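Recording Table Tasks With Hand-Held Grippers: Workshop Tips

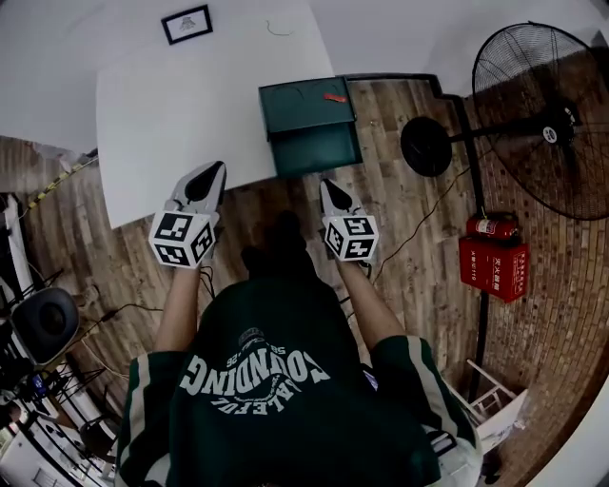 Both grippers up in front of the operator, marker cubes at the base, table ahead.

These notes cover demonstration recording at the Deltville room for the Draduva tidying set. They assume the grippers are already calibrated.

Before the session

Wipe the marker faces with a dry cloth. A smudge on a black square costs more tracking than a dim room does. Replace any face with a lifted corner; do not tape over it, as glossy tape reflects.

Route cables behind the forearm and down to the floor on the outside. Leave enough slack to reach the far edge of the table. Check the slack with the arm fully extended.

Switch off standing fans if the task uses cloth, paper or bags. Moving air changes how the material falls between takes.

Short sleeves are preferred. Long cuffs slide over the cubes.

During a take

Start each take with both grippers raised and open, and hold for 2 seconds. The Modise script uses the pause to find the start point.

Keep at least one face of each cube toward the camera. When reaching across the body, turn the wrist outward first.

Close the fingers at the speed the arm can match. Fast snaps record well and replay badly.

If an object is dropped, pick it up and continue. Recoveries are useful examples. Stop only if it leaves the table.

Move the objects between takes. A set of 400 takes from one layout teaches one layout.

Afterward

Label takes the same day. Allow up to 20 minutes per batch. Mark failed takes as failed and keep them.

Our last set came to 458 takes before review. Most rejects were hidden markers, usually on the hand nearer the body.

Coil cables loosely and store grippers with the fingers open, so the pads do not take a set.

Contact Tatdale Workshop Notes | © 2025 | Back to top
This site uses cookies. Accept | Settings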